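Forum d'entraide Robotique et manutention > Préhenseurs > Comparatifs

Choix d'un préhenseur pour la mise en rayon de cartons : ventouses ou pince à deux doigts ?

Service Méthodes Tivberg
Membre depuis octobre

Notre service est chargé d'évaluer la mise en rayon de petits cartons par un bras à six axes, sur des rayonnages métalliques de type gondole. Quatre préhenseurs ont été retenus pour la phase préliminaire : une pince parallèle Ojala à course courte, la même pince équipée de doigts longs, une tête à ventouses Gostau et un modèle mixte du même fabricant, associant une ventouse et un doigt d'appui.

Les colis sont en carton ondulé, fermés au ruban adhésif, de formats différents. Certains portent des inscriptions manuscrites sur la face supérieure. La charge de référence pour les essais est de 445 grammes. Le poste est actuellement tenu à la main et la cadence n'est pas le critère principal : il nous est demandé de garantir l'intégrité des colis et la régularité du dépôt.

La tête à ventouses donne de bons résultats à la prise, mais le dépôt sous une tablette nous pose difficulté, faute de hauteur libre au-dessus du colis. La pince à doigts longs passe mieux, au prix d'un léger marquage des flancs. Nous souhaiterions connaître la pratique des autres utilisateurs et savoir si un protocole de comparaison a déjà été établi. Nous vous remercions par avance de vos réponses.

Cellule Automatisation Grilside
Contributeur confirmé

Nous avons conduit une comparaison semblable, qui a porté sur 3597 cycles de prise et de dépôt répartis entre plusieurs préhenseurs. Les observations ci-après peuvent vous être utiles, sous réserve des différences de matériel.

La hauteur libre sous tablette doit être relevée en premier lieu. Une prise par le dessus impose de loger, entre le colis et la tablette supérieure, la ventouse, son soufflet, le support et une partie du poignet. Dans notre installation, l'encombrement ainsi constitué excluait la moitié des emplacements. Nous avons donc orienté la prise vers la face avant du carton, l'axe du poignet restant horizontal. Le colis est alors poussé vers le fond, puis le vide est coupé. Il convient de vérifier que le carton ne bascule pas pendant le transfert, la prise frontale étant nettement moins favorable au regard du moment.

S'agissant de la pince à doigts longs, le marquage des flancs provenait chez nous d'un effort de serrage réglé pour le colis le plus lourd et conservé pour tous les autres. Un réglage par référence, transmis par le contrôleur avant chaque prise, a ramené les marques à un niveau acceptable. Des garnitures en élastomère ont également été posées. Elles s'usent et doivent figurer au plan de maintenance.

Un point est souvent omis : les doigts occupent un volume de part et d'autre du colis. Lorsque les cartons sont rangés côte à côte, il faut prévoir un jeu latéral suffisant pour l'ouverture. Nous avons retenu 40 millimètres au total, valeur propre à nos doigts et qu'il vous appartiendra de recalculer.

Pour le protocole, nous recommandons d'enregistrer séparément les échecs de prise, les échecs de dépôt et les contacts avec la structure. Un taux de réussite global masque l'essentiel. Il est également utile d'observer le geste manuel avant de figer les trajectoires, notamment l'appui simultané sur le dessus et sur le côté du carton lors de l'introduction dans le rayon. Le modèle mixte que vous citez s'en rapproche, et c'est par lui que nous commencerions.

invite_prehension
Nouveau membre

Ventouses, sans hésiter. Nous les utilisons depuis longtemps en palettisation et n'avons pas de réclamation. Prévoir un bon filtre à cause de la poussière de carton. Pour les tablettes je ne sais pas, nos palettes sont ouvertes par le dessus.

Service Méthodes Tivberg

Nous remercions les deux contributeurs. La prise frontale sera intégrée à la prochaine série d'essais, et les échecs seront consignés selon les catégories proposées.

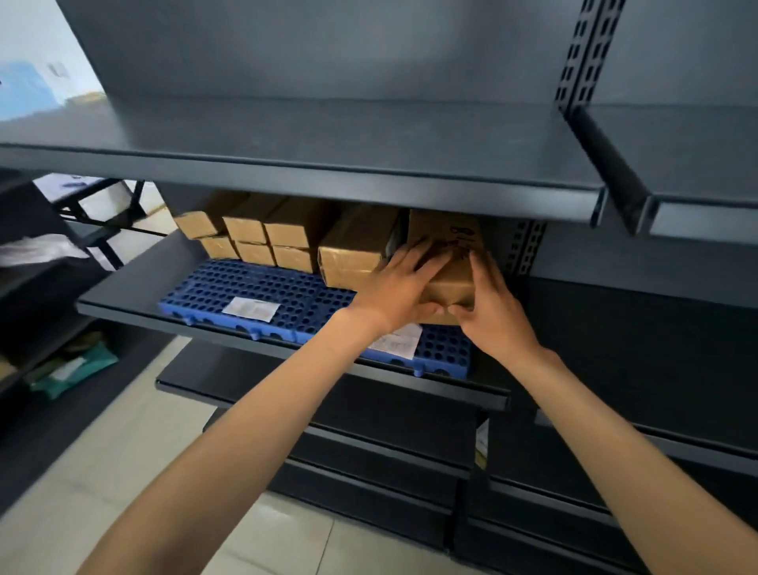 La caméra montée au poignet doit-elle être étalonnée de nouveau à chaque changement de préhenseur ?

Cellule Automatisation Grilside

L'étalonnage entre la caméra et le poignet demeure valable tant que le support de la caméra n'est ni démonté ni déplacé. En revanche, le point de centre d'outil doit être redéfini pour chaque préhenseur, de même que la masse et le centre de gravité déclarés dans le contrôleur. Nous conservons un jeu de paramètres par outil et effectuons un pointage de contrôle sur une mire fixe après chaque remontage.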